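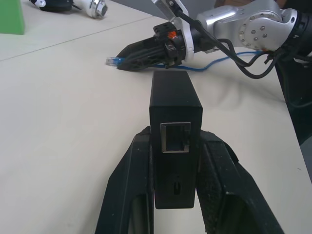

About Kandpal

Kandpal supplies small network adapters and patch cables to offices, schools and clinics. We started in a rented unit behind a print shop, where Rodica Dobre and Hemant Rathore made up cables to order in the evenings. Today we have 45 people in one building, with the stockroom downstairs and the workbenches above it.

What we do

Most of our work is wired networking for desks and counters. A customer tells us how many positions they have and what equipment sits at each one. We put together the adapters and cables, label them by room, and pack them in the order they will be installed. We carry 164 stock items. Cable lengths we don't stock can be cut and terminated here, usually by the next morning.

Checking and packing

Every adapter order goes across a bench before it ships. A cable is plugged into the network port, the link is tested, and the plug is pulled gently to make sure the latch holds. Units that fail go on the return shelf with a note of the port and the fault. Wayne MacDonald runs the benches and wrote the checklist we use. It was last revised in June, when we added a step for cable boots that are too stiff to let the latch move.

Who we work with

We have 337 active accounts, most of them within a day's drive. Our largest is Seltamora, a group of dental offices we have supplied since its second location opened. Abhishek Upadhyay looks after new accounts and Tài Văn handles repairs and returns.

Visiting

The trade counter is open until 4:30 p.m. Please bring the old adapter or cable with you if you need a match. Parking is at the side of the building, next to the loading door.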